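Practice Runs at Drutmont

The open day at Drutmont drew 169 visitors in July 2022, most of them engineers from companies that already run arms on assembly lines. The subject this time was the household kitchen, and most of the work was shown in simulation.

Heloísa Andrade, who leads the manipulation group, began with the numbers. Her team had logged 2,973 simulated attempts at shelf picking, of which 1,590 met the standard for a clean grasp. An attempt fails if the gripper touches a neighboring object, even when the target itself comes away upright. 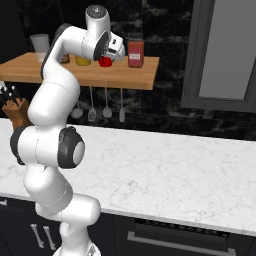

Shelf work is harder than table work for a plain geometric reason. On a table the arm can come straight down with nothing behind it. A shelf puts a wall at the back and other containers on both sides, so the planner, called Zemance, has to settle the wrist angle before it commits the elbow. Small cups leave the least margin. A few millimeters of error at the fingertips will tip one.

Lucero Ccori ran the planner live and stopped it at nine points to show the joint limits at each. Two of the stops drew questions about cycle time. Her answer was that speed is capped on purpose until the contact model is better, and that glass and glazed surfaces are still the weak part of it.

Visitors also asked how much carries over to hardware. Teófilo Montoya gave no percentage. His group varies friction, object mass and lighting between runs, and he expects to publish a comparison with the physical arm in October.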